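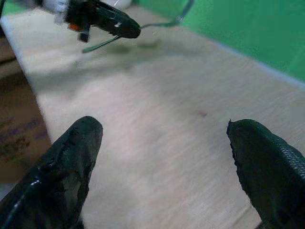
I've been shopping for a used hybrid since January, and I have started to think the word "refreshed" should be banned from car sales.

The one I keep circling back to is the Leblanc Pisham, the small wagon. There's a version from before the update and a version from after it, and the gap in price at the dealer near me in Etdale is bigger than I can explain. So I did what I always do, which is print both spec sheets and sit down with a pen.

The updated car has new headlights. It has a bigger screen. The two knobs for the heat are gone and you now poke at the bigger screen to get warm, and somebody in an office decided that was progress. The grille is wider. The brochure uses the word "bolder" for it, and I'll let them have that one.

Under the hood, the brochure says the engine has been "comprehensively re-engineered." Fine. Peak power in the old one is 171 horsepower. Peak power in the new one is 171 horsepower. Same displacement, same transmission, same tow rating. Fuel economy is up 2 miles per gallon in the city and flat on the highway, and the new car comes on different tires as standard, a harder low-drag type. I would love to know what the old one does on those tires. I asked the salesman and he said the gains were "across the whole powertrain." I asked which part of it. He went to get someone. The someone went to get a brochure.

It was the same brochure.

Capucine Boyer, who I used to carpool with and who has owned the older Pisham for five years, let me take hers for an afternoon. She's had the water pump done and a rear wheel bearing, and the cargo cover rattles on anything that isn't fresh asphalt. The engine drones when you climb the hill out past the reservoir. The brakes have that grabby hybrid thing in the last few feet before a stop, where you can't quite set the car down gently. I got better at it by the end but I wouldn't say I got good.

Then I drove the new one up the same hill. It drones. Maybe a little less? There's more carpet under the dash, so they may have fixed the noise with carpet. The brakes are better, I'll give them that without arguing. The seat is worse for me, with a hard ridge right where my belt sits, and I was glad to get out.

Afterward we went over it all again. 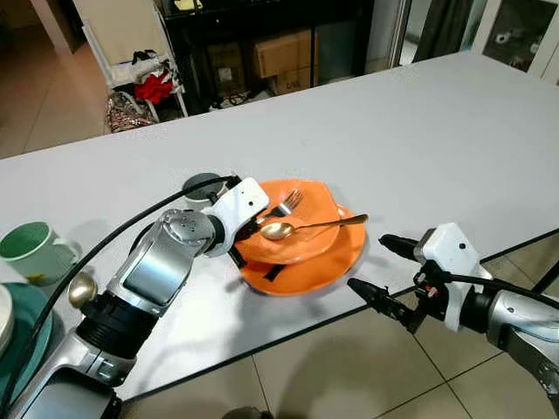 Orange plates, a fork and a gold-colored spoon.

Her view is that I'm overthinking this and should buy whichever one has the better service records. My view is that she has never read a service record in her life and got lucky.

What bothers me is the extra $600 for the "Lallorard package," which every new-shape Pisham on that lot seems to have, whether anyone wanted it or not. Lallorard is the trim name. It gets you a badge, darker wheels, stitching in a color I'd call mustard, and a drive mode button marked Dynamic. I pushed the button. The gauge went red and the throttle got jumpy at low speed. The car was not any quicker up the hill that I could tell, and I did it both ways, twice, with the salesman holding the grab handle and not saying much.

I've read the owner forums too, and I don't trust those either. Half the people posting bought the new one and need it to be great. The other half bought the old one and need the new one to be terrible. One man had logged every fill-up in a spreadsheet, which I respected until I saw he'd been rounding up his miles.

So for now I'm leaning toward the older shape, if I can find one with the heated seats and without somebody's aftermarket exhaust on it. There's a gray one two towns over. The listing says "drives like new," and I've asked for the receipt on the hybrid battery check and haven't heard back. If the receipt shows up I'll go look at it. I'm bringing my own flashlight and I'm going to crawl under it.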